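Estberg Workstation Parts List: data card and README

Version notes

This release holds 2,873 rows, up from 2,806 in the last one. Each row is one replaceable part for one workstation or tower model. The earlier release had no power supply rows for the small form factor models, and most of the growth comes from those.

Maintained by Rowena Manalastas and Junpei Ogura. Checked before release by Setsuko Sakai. Last edited Saturday, February 21, 2026.

What the list is for

The list was started at the Hebden repair desk to answer one question: will this part fit this machine? We take in used office workstations, fix what can be fixed and pass them on to schools and small offices. Part numbers on the maker's stickers often don't match what is sold as a spare, so we kept a spreadsheet of what we had fitted. It grew, and other shops asked for copies.

It can be used to look up spares, to compare how many parts two models share, or to plan what to keep on the shelf. It isn't a price guide. Prices were in the first version and were dropped because they went stale within weeks.

Files

parts.csv is the main table.
models.csv has one row per machine model, with the form factor and the board revision.
fitnotes.txt has the longer notes that wouldn't fit in a table cell, keyed by part_id.
changes.txt lists what was added, merged or removed in each release.

All files are UTF-8 with Unix line endings. The CSV files use commas and double quotes. Excel will strip leading zeros from part_number if you open the file by double-clicking it, so import it as text.

Columns in parts.csv

part_id: our own number, never reused.
model_id: matches models.csv.
category: board, processor, memory, storage, power, cooling, cable, case, other.
part_number: as printed on the part.
alt_number: any other number the same part is sold under, separated by semicolons.
fit: yes, partial or no. See below.
source: bench, manual or report.
checked_by: initials of the person who checked the row.

How fit is decided

"Yes" means the part went in without changes and the machine passed a full start and a memory test. "Partial" means it worked with some compromise, such as a fan running at full speed or a side panel that wouldn't close. "No" means somebody tried it and it failed. Combinations that were never tried are left out of the table. 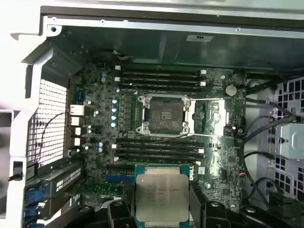
Rows with the source "bench" were checked at the repair desk. "Manual" rows were copied from service manuals and have not been tried. "Report" rows came in from other shops. We ask for two matching reports before a row goes in, and Mireille Caron at Fovine has sent in more of these than anyone else.

Board revision matters more than most people expect. Two machines with the same name on the front can have different boards, and a processor that starts on one may not start on the other until the firmware is updated. If models.csv lists more than one revision, check the board itself before ordering.

Known problems

Cooling rows are thin. Many of the older heatsinks carry no number at all, and we have entered those as NONE.

There are 16 rows where part_number and alt_number are swapped. They are listed in changes.txt and will be fixed in the next release.

Cable lengths were measured by hand and rounded up to the nearest 50 mm. Don't use them for a tight run.

The Nusine models were added from a single office clearance. All of them are the same configuration, so a missing part in those rows says nothing about whether it would fit.

Sending corrections

Send a plain text file with the part_id, the column and the new value, one correction per line. For a new row, include a readable photo of the part label and say what you tested. Please don't send whole edited copies of the spreadsheet. We got several last year and it took Tarun Pandey most of a week to work out what had changed.

The next release is planned for May. Corrections that arrive after the end of April will wait for the one after that.

License

CC BY 4.0. Credit it as "Estberg Workstation Parts List" and give the release you used.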